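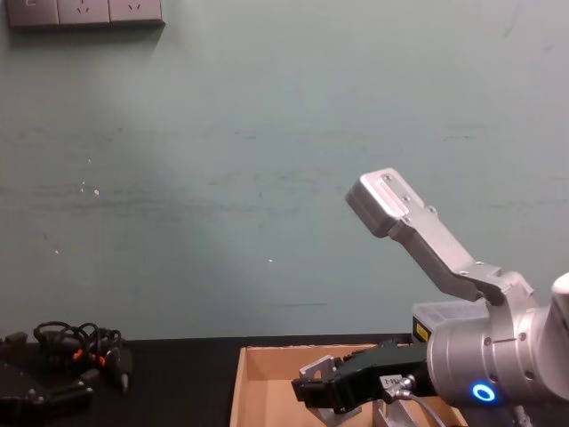 ## Audio library moves in May

The recorded talks from the Nolstead chapel are moving to a new host. Up to now they have been on Hirnix, which limits us to 500 files and has been full since last fall. From May, new recordings of the morning service and the midweek Bible study will go up on Grero instead.

There are 1,090 recordings in all, counting the old cassettes. The Romans and Psalms series will be moved first, then the Advent talks. The remaining 400 or so older files need their titles and Scripture references checked before they can go across, so please be patient if you can't find one right away.

If you listen through a podcast app, you will need to subscribe again. Search for "Nolstead Chapel Talks" and pick the listing with the blue cover. The old feed will stay up through the summer – it just won't get anything new.

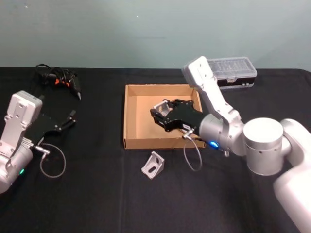 *An angle bracket held over an open cardboard tray.*

Outlines will still be posted as PDFs, normally by 6 p.m. the day before the service. Large-print copies are on the table by the door, and we print 20 each week. Tell the office if you need one mailed to you.

The Mathebula lectures on the minor prophets are staying where they are for now. We are waiting for permission to repost them, and the links on the website still work.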